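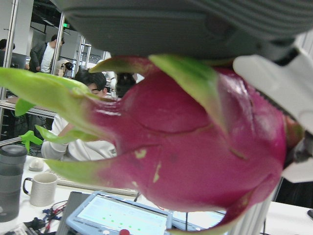 Tips for keeping an old server alive in a small workshop (and getting rid of it)

I look after the computers for a joinery workshop, a pottery and my own spare room, which is a grand way of saying that people ring me when the printer sulks. All three had an elderly server humming away under something. Two have now been retired. The third is Arwel Parry's, and he has promised to see to it by December. He did not say which one.

Find out what the thing does before you touch it

Pull the plug on a forgotten server and you will learn what it was for, generally within the hour and generally by telephone. A gentler way is to write down every shared folder, scheduled job and printer it looks after, then leave the list pinned up for a month so people can add to it. Ours began with 2 items. By the end it included the door buzzer, the kiln log and a stock program called Toneck that had last been updated when I had hair.

Give yourself somewhere to work

Old machines come apart into far more pieces than they went together from, so clear a proper surface before you start and wipe it down. Screws go in a container with sides, never loose on the bench. A shallow plastic tray like the pale blue one here does nicely, and a white tabletop shows up a dropped black screw at once, though it also shows every smudge. I would move the dragon fruit first. Fruit and open computer cases have no business together, and I speak as someone who once got satsuma on a memory slot. If you have a second tray, keep the drive screws in that one. They look the same as the case screws and they are not the same.

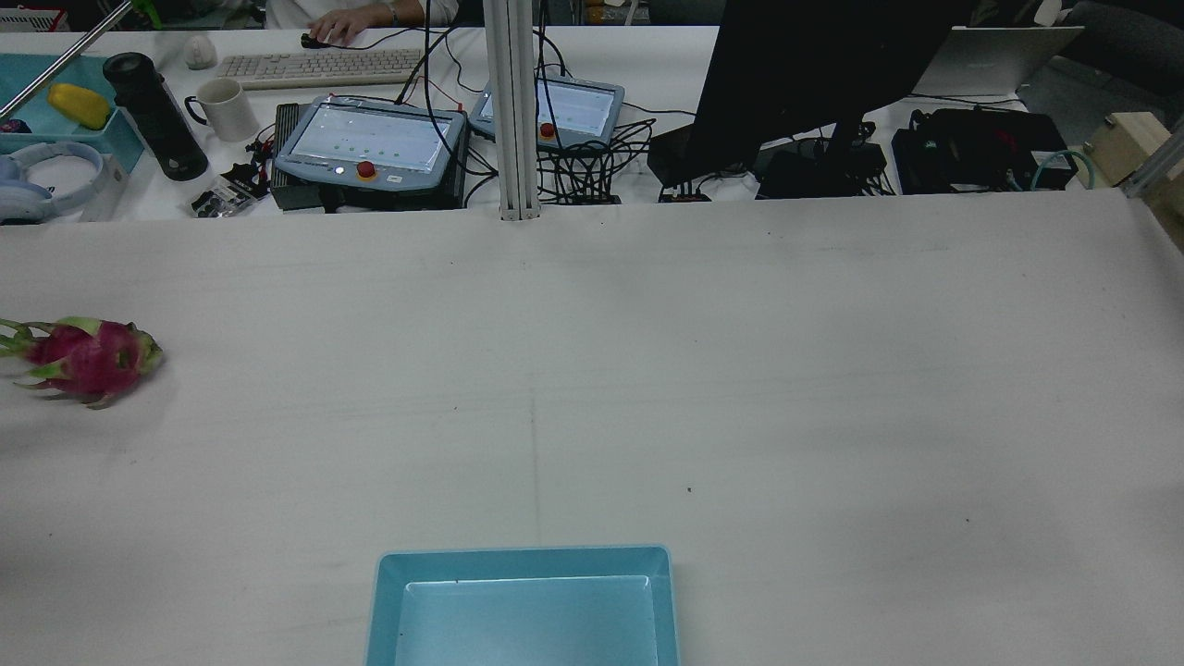 Dust

Take the case outdoors if you can. Use short bursts of air and hold each fan still with a finger while you do it, as letting it spin freely is great fun and bad for the bearings. Do not use the household vacuum cleaner. Do not use the workshop one either, Arwel.

Backups, the dull bit

Make one copy to a drive that stays in the building and another that goes home with someone. Then restore a file from each of them. A backup you have never restored from is a rumour. I had 111 nightly reports from our Clelter box, every one of them cheerful, and the folder they were so cheerful about was empty.

Label the drive with a strip of masking tape and a soft pencil. Marker pen rubs off on your thumb.

Write down the network settings

Before switching anything off, copy out its address, the name it goes by and anything else that points at it. Most small networks start with 192 and go downhill from there. Asuka Furukawa at the pottery keeps hers on an index card taped inside the cupboard door, and I have stopped teasing her about it. Passwords do not go on the card.

Sort out the cables while everything is off

You will not get a better chance, and you will not feel like it later. Unplug one end at a time and label both. Coil the spare length loosely and hang it on a hook, or gather the lot with a small tie, like the green one round that black bundle near the silver laptop. Ties you can undo are worth the extra pennies – the other sort have to be snipped off, and sooner or later you snip something else. While you are round the back of the monitor, give the bracket a gentle wobble. Mine had been holding on out of habit.

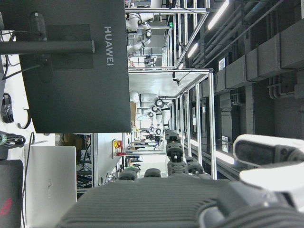
Moving to the new one

Run old and new side by side for 30 days if you have the sockets. Move one job at a time, starting with the one that will cause the least shouting. Printers go last. If an old program refuses to run on the new machine, ring the people who made it before you pay for anything. Memon sent us a newer version of the label software free of charge, after a short wait and some very bad flute music.

When you do switch the old one off, leave it where it is for a few weeks with a note on it saying OFF ON PURPOSE. Someone helpful will come along otherwise.

Getting rid of it

Take the drives out and keep them, or wipe them properly. Emptying the recycle bin does not count. The case can go to the tip with the small electricals, though the Gornitz one at the joinery is currently holding up one end of a shelf and seems happier than it ever was running the payroll.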